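Speaker notes: What a short belt can and can't do for a packing bench

Slot is 14 minutes plus questions. Wing-sze is chairing and will wave at two minutes left. Don't race the middle.

Opening

Say who I am and skip the career history. I look after bench layout at Baronach, mostly small goods, mostly low volumes. I've been asked to talk about bench conveyors because we bought some. I'm less keen on them than the organisers were hoping, so get that out early.

Ask for hands: who has a belt on a bench at work? Keep your hand up if it runs for more than half the day. (At the Pudov open day most of the hands went down. Pause here and see whether this lot are any different.)

What people say they are buying

Speed, usually. The supplier's talk is all metres per minute. I have yet to meet a packing bench where the thing slowing everyone down was the time it took an item to travel the length of somebody's arm.

Read out the line from Yee-man's request form: "a belt would smooth things out." Ask the room what "things" are. When I asked her, she meant that the person at the left end kept stopping to look for somewhere to put the next item. That is a fair complaint. A belt is one answer to it. A tray is another, and we had trays in the cupboard.

The trial at Chien

Keep this short. One bench, one belt, one month (October). We ran 102 items through with the belt and the same 102 by sliding them along the bench top by hand. Hsiu-ying timed both. The belt was faster by 14 seconds over the whole lot, and then Luzius pointed out that she hadn't counted switching it on and waiting for it.

Somebody will say the sample is too small. Agree with them. My point is that it was a bigger sample than the one we had when we signed the order.

Don't get drawn into the argument with Fostix over the invoice. The belt cost us 460 and the brackets were extra. Leave it there.

Layout, which is where I do think there's something to learn

Slide up. Give people a few seconds to look before talking.

Start with the tape. Blue lines on a brown surface, big squares, and in my opinion it's the most useful thing on the bench. With a grid down you can say which square the belt starts in, and when it gets knocked you can put it back. It costs a roll of tape. If you take one thing home, take that.

Then the belt itself. It stops well short of the edges of the bench. There is one small item on it, green on top, a little way in from the left end. The drive is at the right, with a thin red wire going up from it. I like a wire going up. Ours at Baronach went across the bench and was caught by a sleeve in the first week.

Then the far right: a blue plastic bin, standing on the same surface. Ask the room how an item gets from the end of the belt into that bin. Let them work on it. The bin has walls and a lip, so something has to lift the item over. The belt has moved it sideways, and the lifting is still left to do at both ends.
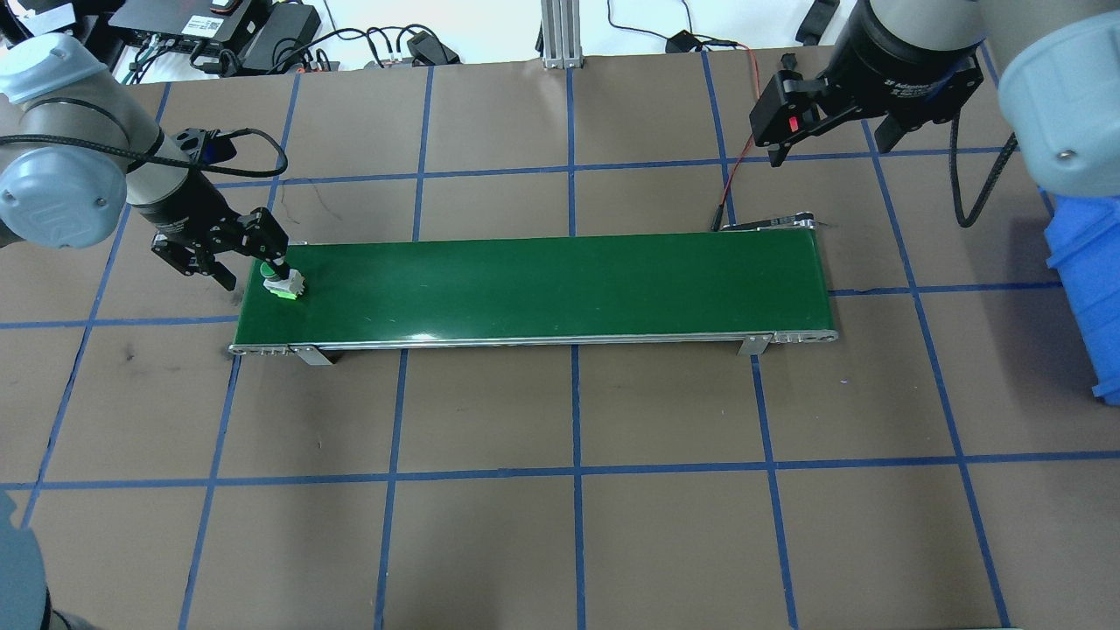
What the belt doesn't touch

Picking up. Putting down. Turning an item the right way round. Noticing that it's the wrong item. On our bench these were nearly the whole job, and a belt sits in between them looking busy.

Yi-chun disagrees with me here and she has a point, so give it properly. Her view is that a belt gives everybody the same place to put things, and that this matters more than the seconds. New starters settle faster when there's an obvious spot. I accept the first half. For the second half I'd like to see some figures, and she has promised me some.

Also worth a mention: scuffs. A green top shows marks. Some people read scuffs as proof that a belt is earning its keep. Scuffs mean something has rubbed against it. Ask for the run hours.

Before you order one

Watch the bench for a full shift with a pencil. Write down every time a hand is waiting, and what it's waiting for.

Tape the grid down first and work with it for a fortnight.

Put a strip of card where the belt would go, the same length and width, and see who complains about the lost space. At Chien it was everyone on the near side.

Ask the supplier for a loan. If they won't lend you one, ask why, and write down the answer.

Questions I expect

Would I buy it again? One, for the long bench. We bought two.

Is sliding by hand hard on the wrists? It might be. We didn't measure it and I won't pretend we did. Pass this one to Luzius if he's in the room.

Will I share the timing sheet? Yes. It's on paper, see me at the tea break.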